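Gilmar Conceição on Zolham, wigs and a borrowed orchestra

Posted February 13, 2021

Caught him between calls. Kettle on, score open on the ironing board. He's bringing back Zolham, the operetta by Geletti, not staged at the Brandis in living memory. 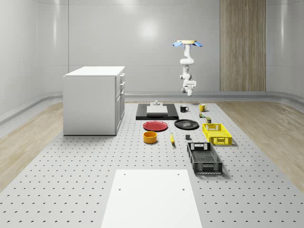
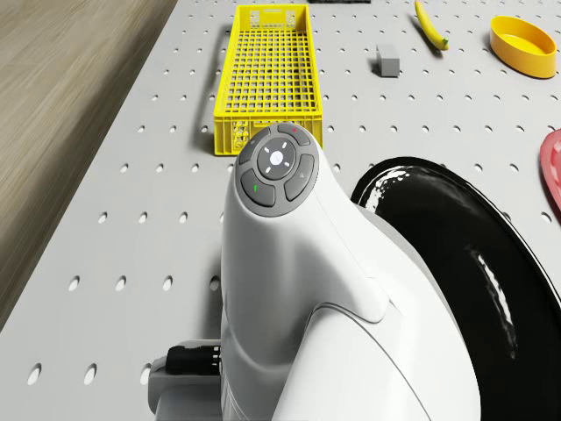 White robot arm, two computer-rendered views.

"People think it's a lost piece," he says. "It was in a drawer. Second act missing its last 2 pages, that's all." He wrote the missing bars himself, over December, and won't say which ones. "If you hear the join, come and tell me."

The dresses next. He found the original sketches for the chorus, watercolour, pencil notes down the side. Too costly to copy, so the wardrobe is cutting down old stock from Twal, the hire firm. Plenty of lace. "Green sashes for the harbour girls, the notes are very firm on that. Firmer than the plot."

And the plot? A long pause. "A countess loses a letter. Then she finds it. The tunes are wonderful."

He's kept the spoken scenes but trimmed teh comic butler, who in the first script had 221 lines. "I got him down a lot. The actor isn't speaking to me."

Money is tight, he doesn't hide it. The Brandis seats 400 and he'd like it full on opening night, whenever that is. No date yet. Rehearsals by video for now, singers muted in turn, the pianist always half a bar behind. "Dreadful," he says, quite cheerfuly. Then the phone again, the tenor, and he's off.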